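Subject: Re: [sasness-home] Adding a shelf to a rented kitchen
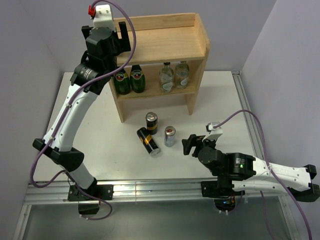 A little wood unit with bottles on the lower shelf and the top one still free.

Hi all,

On Saturday, the Tredik fan wrote:

> I've got 942 mm of wall between the fridge and the window and no
> permission to drill. Has anybody used the Kollár tension poles with
> real weight on them? Jars, oil, that kind of thing. Or should I just
> buy something that stands on the counter and be done with it?

I've had the Kollár poles in two different apartments now, so I'll bite. They're fine! But they need a proper ceiling. In my old place over on the Sasness side the kitchen had one of those dropped ceilings with the soft tiles, and the pole just pushed the tile up and leaned there like a drunk. I ended up moving it to the bathroom, where it held towels for 2 years without a complaint. In the new place the ceiling is solid and I have spices and tea on it, nothing heavier. I wouldn't trust it with oil (and if you've ever cleaned a liter of olive oil out from under a fridge, you wouldn't either).

So for jars and bottles my vote is the counter. A small two-level wood unit does more than you'd think, as long as there's a lip or a rail at the back so things don't get shoved against the wall. Tall stuff goes on the lower level – measure your tallest bottle first, please learn from me – and the things you grab every day go on top. I like a gap underneath too, so you can get a cloth in there.

The Tredik one somebody mentioned back in February is 216 mm deep, and that left me hardly any chopping room. I sent it back and got the smaller Clokedura instead. It came unfinished, so I gave it two coats of the cheap oil and let it sit overnight between them. It still smelled a bit for a week or so, but it wipes clean and I haven't had any rings on it yet.

One more thing, check whether your landlord counts those sticky hooks as "drilling." Mine did! There went 102 dollars of my deposit, paint included, and I'm still mad about it.

Does anyone have a trick for getting that glue off tile? I've tried the hair dryer and all I got was warm glue.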